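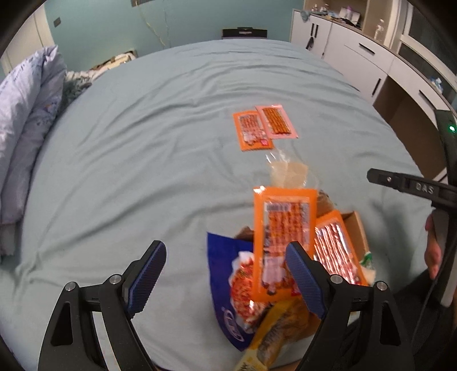

Sterstead Packaged Food Label Set

README Data Files License Issues
4 comments 12 shares

Transcribed nutrition and ingredient labels from packaged foods sold in the Sterstead area. Text only; label scans are not distributed.

Contents

The set holds 300 records, one per product. Of these, 161 carry a full nutrition table. The rest have an ingredient list and net weight only. Records are stored in labels.csv, UTF-8, comma-separated, with a header row.

Fields

product_id: string, unique, never reused
category: one of 31 values, listed in categories.txt
net_weight_g: decimal, blank if the label gives volume
ingredients: free text in label order
allergens: semicolon-separated, lowercase
source: Erenix or Canpolat, the two transcription rounds

Labels were typed by hand and checked by a second reader. Spelling errors printed on the package are kept. Line breaks inside ingredient lists are replaced by a single space.
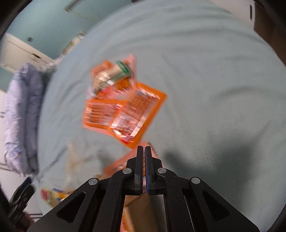
Percent signs are kept where printed and are not added elsewhere. Where a label appears in more than one language, only the English text is entered.

Known problems

Roughly 80 records from the Canpolat round have serving size in ounces. Convert before comparing with Erenix records. Allergen statements of the "may contain" type were not recorded in either round.

Loading

Read product_id as text. Leading zeros are lost if it is parsed as a number. The Hosuritz loader handles this from version 2 on.

License

CC BY 4.0. Corrections go through the issue tracker with the product_id in the title.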